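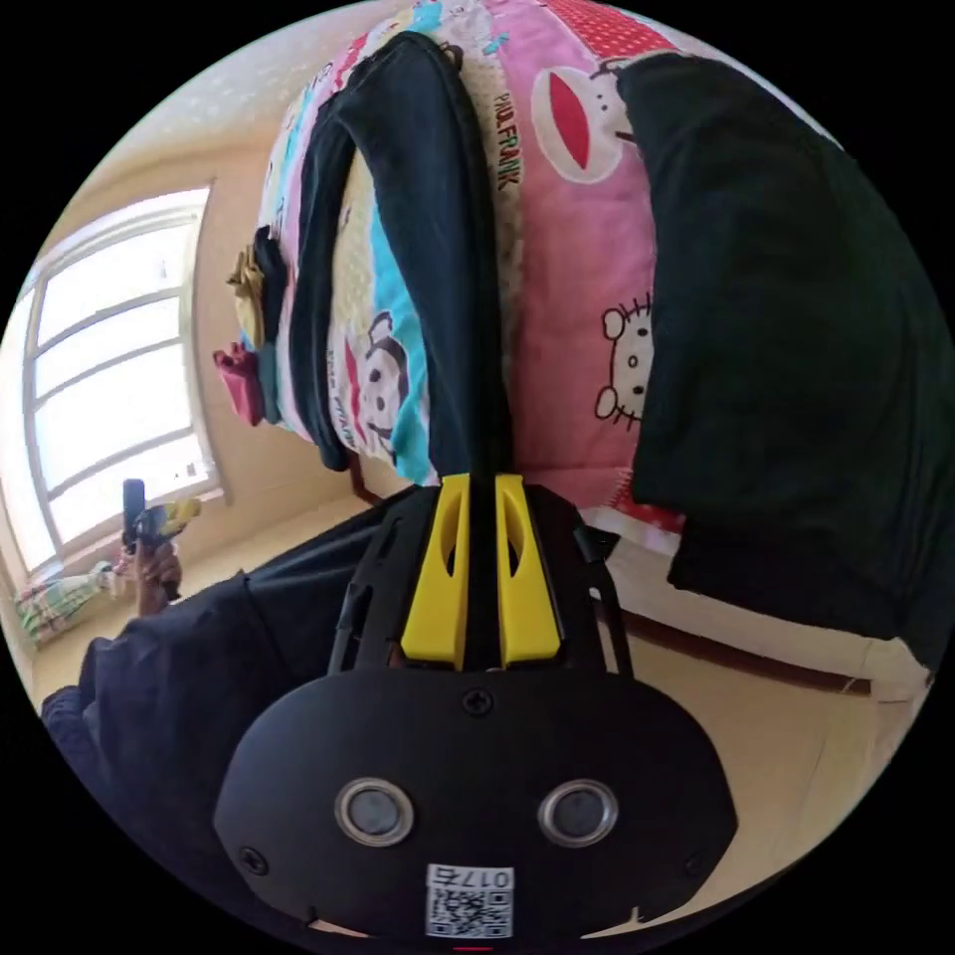 El tacto de una manta estampada depende más del ligante que del colorante. En la estampación con pigmento, el color no penetra en la fibra: queda retenido en una película de resina acrílica que se deposita sobre el tejido y se fija con calor. Cuanto mayor es la superficie cubierta, mayor es la rigidez. Una manta rosa con caras de mono y lunares, en rojo, blanco, crema y turquesa, plantea al estampador una pregunta previa a cualquier otra, la de cuántas pantallas va a necesitar y en qué orden. El crema y el blanco suelen resolverse al final si el fondo es oscuro, o por reserva si el fondo se estampa. El turquesa es delicado por otro motivo: un ligero exceso de verde se percibe enseguida junto a un rojo vivo.

La ropa de cama infantil concentra buena parte de estos problemas. Se lava con frecuencia, a temperaturas más altas que la de adulto, y se elige por el dibujo. El comprador casi nunca pregunta por el sistema de estampación, y la etiqueta no está obligada a indicarlo.

Tres procedimientos, tres desgastes

En el taller de Wernberg se trabaja todavía con pantalla rotativa. El cilindro perforado gira en contacto con la tela y una rasqueta interior empuja la pasta a través de los orificios. El sistema es rápido y barato en tiradas largas, pero cada color exige su cilindro, y un registro mal ajustado deja un filete sin cubrir en el borde de cada motivo. Los dibujos de contorno grueso disimulan el defecto, y de ahí procede en parte la línea negra que rodea a tantos animales de dormitorio.

La planta de Nenar pasó a la inyección digital para las series cortas. Desaparecen los cilindros y el registro deja de ser un problema mecánico. A cambio, la tela requiere un pretratamiento cuya uniformidad decide el resultado, y los fondos planos extensos tienden a mostrar bandas cuando se obtura un inyector.

El tercer procedimiento es la transferencia por sublimación, reservada al poliéster. El colorante pasa a fase gaseosa, entra en la fibra y no deja película. La solidez al lavado es alta. La limitación está en el blanco, que no puede estamparse: es siempre el color de la base.

Qué se mide

El ensayo habitual compara una muestra lavada con una escala de grises. En la serie Tristula, una franela de algodón 100 % estampada con pigmento, se hicieron 15 ciclos de lavado doméstico con secado al aire. La pérdida de color fue leve en los fondos. El deterioro apareció antes en los motivos pequeños de borde definido, donde el roce levanta la fibra y asoma la base sin teñir. El usuario lo describe como color perdido, aunque en rigor es abrasión.
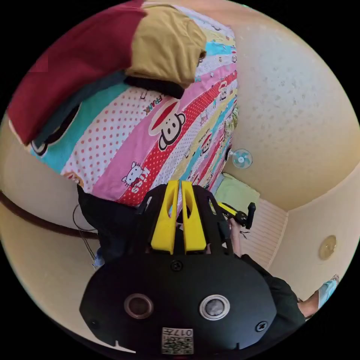 Desde Blackburn llegó a la redacción la objeción de que el ensayo favorece al pigmento, pues el secado al aire evita el roce del tambor y son pocos los hogares que prescinden de la secadora en enero. La misma carta pedía repetir la prueba con 9 ciclos de secadora y la pieza sin volver del revés.

La observación es pertinente. El tambor combina calor y fricción, y la película acrílica se ablanda con el primero. Queda pendiente el ensayo con las 2 variantes, del derecho y del revés, sobre tela del mismo lote.

Para el uso corriente bastan unas pocas indicaciones. Lavar del revés, con carga holgada. Evitar el suavizante en las primeras coladas - deja un residuo que acentúa el pelusado de la franela - y no planchar directamente sobre el motivo. Si al frotar en seco con un paño blanco queda color, el curado de la resina fue insuficiente, y ningún lavado posterior lo corrige.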